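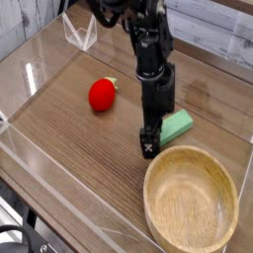

The arm at the bench, with the strawberry, the green block and the bowl.

Oct 10, 2026

Rules day! I have been looking forward to this one for weeks, and I think we finally have a page I'd be happy to tape up next to the bench.

Olaia came in with the old sheet, which had grown to 13 items, half of them repeating each other. We read it aloud and crossed things out until we both knew what each line was asking for. My favorite survivor is the one about the panels: no hands inside the acrylic while the arm is powered, even for a second, even to nudge a toy. I've broken that one myself (Roscoe saw me and was very nice about it) so I wrote it in at the top in my own handwriting.

Then the start layout. Every object gets its own clear patch of table, and the bowl is checked before anyone presses go. Vega wants 60 seconds of stillness after the arm is homed. I thought that was a lot, but she has watched far more runs than I have, and I came around once she explained how she uses the time – she reads the task sentence back, looks over the cables and says "clear" out loud. I love the saying it out loud part. It feels silly for one morning and after that you miss it when someone forgets.

We argued longest over what counts as a failed run. Cayetano says any touch on the rim of the bowl. Olaia says only if the object ends up outside. We settled on writing down both and letting whoever reads the log decide, which pleased them equally little, ha.

Still open: 2 people for every session, or just for new tasks? Inmaculada is asking how they do it at Bodlow. I'd vote for every session. The second pair of eyes caught my loose sleeve last month and I was so glad of it.

Need to buy tape. Also retype the sheet before November, in bigger letters this time.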